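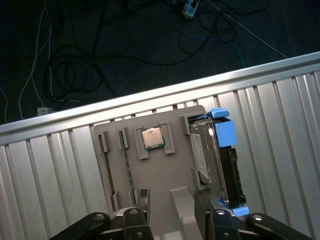
Friday, July 13, 2018. A fine day to decide I finally understand computers. Thread.

I've spent my evenings this week with a plastic board that holds the parts of a PC and does nothing else. Memory goes here, processor goes there, hard drive over on the right. No power. No screen. My most reliable machine to date.

It's a practice board. You put the parts in, you take them out, you put them in again. I have paid money to be worse than a toddler at a shape sorter.

Some background. In September I start a bench job at Cullinane, the repair place in Saltcombe. The interview was mostly about my attitude. I have a wonderful attitude. I had also never taken a processor out of anything.

Memory first. Two slots, one stick. The other slot stays empty and looks at me.

Everyone says RAM is the easy one. Line up the notch, press until the clips are happy. What they leave out is how hard you press on a real motherboard, which is exactly as hard as you'd press if you were trying to break it.

On the board there's none of that drama. It's a slim green thing standing on its edge in a gray channel and it would like to be left alone.

The processor lives in a little square pen with notched corners. Shiny metal lid, green underneath. I like it very much. It's the only part that looks like it cost something.

Mine sits slightly askew. I've straightened it. It is slightly askew.

(On a real socket you do not nudge it. You do not straighten it. You lower it in and take your hand away like you've set down a sleeping baby. I know this because Ultan Ní Bhriain, who will be my boss, wrote it on a sticky note and stuck it to my sleeve.)

Now the hard drive. It wears a bright blue plastic caddy with a tab at the top, and I would like to shake the hand of whoever chose the blue.

If you've never dealt with a caddy: it's a sled. Drive goes in the sled, sled goes in the computer, and in theory nobody ever needs a screwdriver. In theory.

There's a label down the side of the drive in tiny print. I assume it's the terms of my surrender.

The top tab wants to be squeezed. I pulled it for two evenings. It let me.

My desktop at home is an old Nenda, and its drive is held in with four screws, one of which has been painted over by a previous owner. Why was somebody painting inside a computer? What else in there matches the trim?

I asked on the Flisari forum. The thread on stuck drive screws has 988 replies and the consensus is "heat, patience, or a new computer." I've got patience until Sunday.

What I've learned so far: hold the stick by its ends. Hold the chip by its edges. Hold the drive however you like, but put it down as if it were full of soup.

Also: clear the table first. I now own one fewer screw than the Nenda came with, and my rug owns one more.

Ultan says by the end of the first month I'll be able to do all this without looking. I said I'd prefer to look. He said customers prefer that too.

Tomorrow: same board, same stick, same chip, same blue sled. If the processor is straight by morning I'm moving out.

Comments

dellwood_pat: Squeeze, THEN pull. I broke the tab off mine at work and held the drive in with a folded business card for a year.

mrs_kettering: My son did a course like this and now he charges me for lunch AND for fixing the printer.

lowvoltage: 400 posts on here about your sourdough and this is the one that made me follow you

tobyish: which slot is the stick meant to go in if you only have one? asking for a computer that is currently beeping

dellwood_pat: @tobyish Check the manual, it changes from board to board. Take it out and reseat it before you try anything else.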